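Stolilden Archive: Exhibition Texts and Artist Statements

README for the second release

Stolilden is a collection of short texts written for art exhibitions: wall labels, artist statements, room sheets, press notes and the small cards that stand beside a work. It was gathered from three artist-run spaces, Zonow, Brernwood and Laryea, which have all agreed to share their paper files. The collection is meant for people who study how artists and curators write about work that deals with migration, language and family memory.

What is in the release

There are 1,574 texts in total. Of these, 476 are artist statements, and the remaining texts are labels, room sheets and press notes. The longest text has 4,000 words and was a talk given at the opening of a group show at Brernwood. Most are much shorter, often a single paragraph.

Each text is a plain text file in UTF-8. The table called works.csv has one row for each text, with these columns:

text_id – a number that does not change between releases
space – zonow, brernwood or laryea
kind – statement, label, room_sheet, press or talk
medium – the medium as it was written by the artist, not corrected
languages – one or more language codes, separated by a semicolon
shown_with – the text_id of other texts from the same exhibition
rights – open, study or ask

The column medium is not tidy. One artist writes "thread on found cloth", another writes "textile", and a third writes "my grandmother's tablecloth" for what a museum would call embroidery. I left these as they are, and I would ask you not to merge them before you have read some of the statements. If you need groups, make a new column and keep the old one beside it.

How the texts were made

The older files from Laryea existed only on paper, so they were typed by hand. The Zonow and Brernwood files were mostly word processor documents, and these were converted without changes to spelling. Line breaks in labels were kept, as some artists use them the way a poet does. Bold and italic were lost in the conversion, with the exception of titles, which are now between underscores.

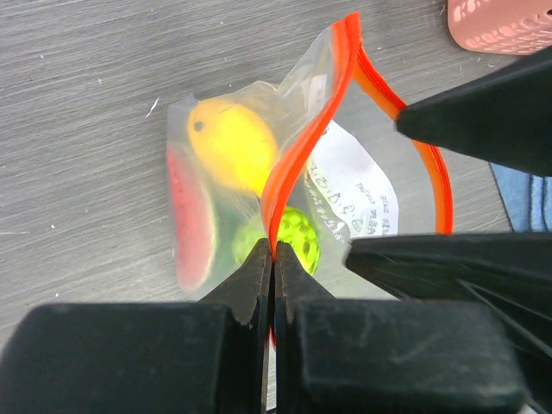 Handwritten corrections on the typed sheets were a harder matter. When the correction was clearly by the artist, the corrected wording is in the main file and the first wording is in the folder variants. When it was not clear who had written it, both wordings stay in the main file, divided by a vertical bar. You will meet this mostly in the Laryea labels, where the colour of the ink does not help very much.

Languages

English is the main language, but many statements move between two languages inside one sentence. I did not add translations. If the artist gave a translation, it has its own file and the ending _tr in its name. Please be careful with automatic language detection. In my tests it was wrong for almost all of the mixed statements, and it labelled several place names as whole sentences in another language.

Spelling in the English texts follows the author. You will find "colour" and "color" in the same exhibition, and sometimes in the same room sheet.

Rights and good manners

Texts marked open may be copied and printed with the name of the space. Texts marked study may be read and quoted in research, but not reprinted in full. For texts marked ask, only the row in works.csv is included, and you must write to the space to see the file. Some artists chose this because the statement speaks about relatives who are still living.

An artist may withdraw a text at any time. The text_id will then stay in the table with an empty row, so that your older references do not point to a different work.

Changes since the first release

The Laryea press notes were added.
The kind "talk" is new – before, talks were listed under statement.
Two room sheets from Zonow had their pages in the wrong order, and this is now repaired.
The column shown_with was empty for all Brernwood texts and is now filled.

Known problems

Dates are missing for many labels. Where only a month was written on the sheet, for example August, it is kept in the text and no year was guessed.

Some titles appear in two forms, because the artist renamed the work between the invitation and the opening. They are not joined in this release.

The next release should include the guest book pages from Brernwood, if the permissions arrive. Corrections can be sent to any of the three spaces, with the text_id in the subject line.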